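I started at Dremier back when sorting small parts meant four of us on stools with the radio on. We did 2000 pieces on a good day and my neck let me know all about it by Sunday. Now two arms share that kind of work, and my job is mostly setting up trays, watching, and writing down what went wrong (I have filled 70 pages, no kidding!).

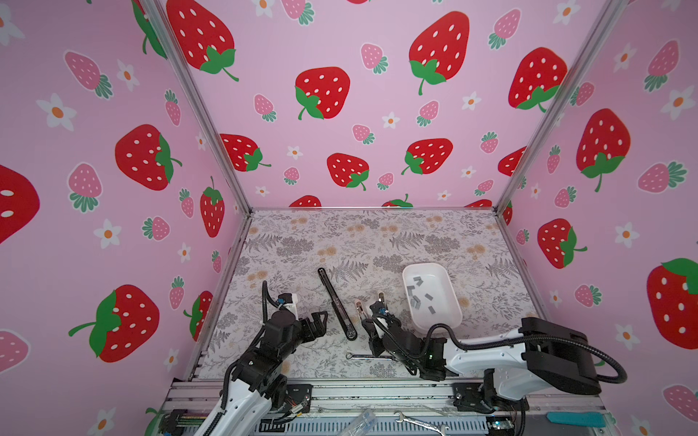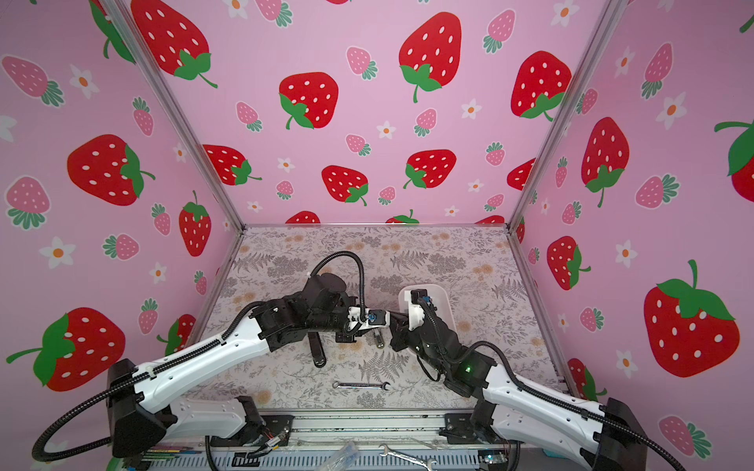 Strawberries on every wall, and I still love them. 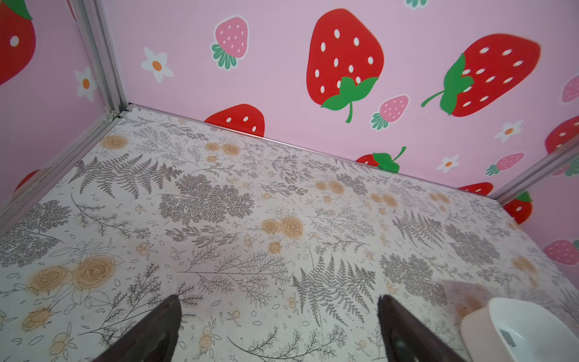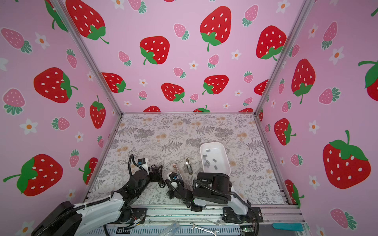
Do I miss the stools? A little. I do miss the talking. But I got 11 days of training out of the switch, and I can read an error log now, which my kids find hilarious.

Zerrin Yazıcı wrote to me after my last post that at Gernow the arms came in and the breaks got shorter, and she'd like to know who decided that. Fair question. Ours stayed the same length, but we had to ask for it in writing.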